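Waiting for the Bus in Skokavdale: A Study of Shelter Use on Two Routes

Student project report, submitted 2024-03-06

1. Introduction

This project looks at how people use bus shelters in Skokavdale and what would make waiting easier for them. The town has two main bus routes. One runs from the hospital to the centre, and the other goes out past the Skestum estate to the lake. Both are served by the same kind of shelter, put up by the Diekmann company when the routes were redrawn.

I chose the subject after using the lake route every day for a school year. I had noticed that many passengers stood outside the shelter even in rain, and I wanted to find out if this was common and what the reasons were.

The main question was: why do passengers choose to wait outside a shelter when there is room inside it?

2. Background

Most of what I read about bus stops deals with timetables and distance between stops. Less is written about the shelter itself. The guides I found agree that a passenger wants to see the bus coming, wants to be seen by the driver, and wants somewhere to sit if the wait is long. They don't always agree on which of these comes first.

The Skokavdale shelters have a solid back wall, a bench and two side panels. The side panel facing the traffic is used for advertising and can't be seen through. On the older shelters at Ranau, the last stop on the lake route, both side panels are clear.

3. Method

The work had two parts. In the first I watched passengers at 6 stops during the morning and afternoon rush in August. I noted where each person stood or sat when the bus came into view. I left out anyone who arrived less than a minute before the bus, as they hadn't had time to choose a place. This gave 208 passengers.

In the second part I handed out a short questionnaire at the same stops. It asked about age group, how often the person travelled, where they usually waited and why. There was space at the end for comments. I got 59 forms back that were filled in well enough to use. 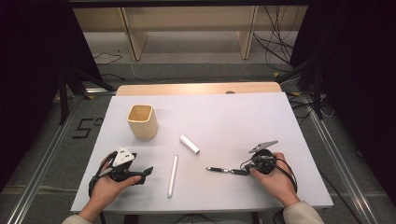 The questionnaire was changed once before it went out. The first version asked people to rate the shelter from one to five, but those who tried it gave a three to nearly everything and the answers weren't much use. The final version asked them to choose the one thing that bothered them most.

4. Results

At the stops with an advertising panel, more than half of the passengers waited outside the shelter. At Ranau, where the panels are clear, most waited inside. Rain brought more people under the roof at every stop, but at the hospital stop a good number still stood at the kerb.

The most common complaint on the forms was not being able to see the bus. The second was the bench, which people found too low or too cold. Older passengers mentioned the bench more often than younger ones. A few people wrote that drivers had gone past them while they were sitting down, and that they had stood outside ever since.

Litter and noise came up less than I had expected. Lighting was hardly mentioned, but the forms were handed out in summer.

5. Discussion

The results suggest that the view of the road matters more to passengers than cover from the weather. The difference between Ranau and the other stops points the same way. However, Ranau is also the quietest stop and the bus waits there before turning back, so passengers have less reason to worry about missing it. I can't separate these two things with the numbers I have.

The observations were made in one month only. In winter the wind off the lake is strong, and people may behave differently then. The forms also came mostly from regular passengers, who had time to fill them in and already had opinions about the route.

6. Suggestions

The advertising panel could be moved to the other side of the shelter, facing away from the oncoming traffic. It would still be seen by people walking past. Where that isn't possible, a clear strip at eye level would help. The benches at the hospital stop should be raised.

A second round of observations in January would show if the pattern holds in cold weather. The same recording sheet could be used, with a column added for wind.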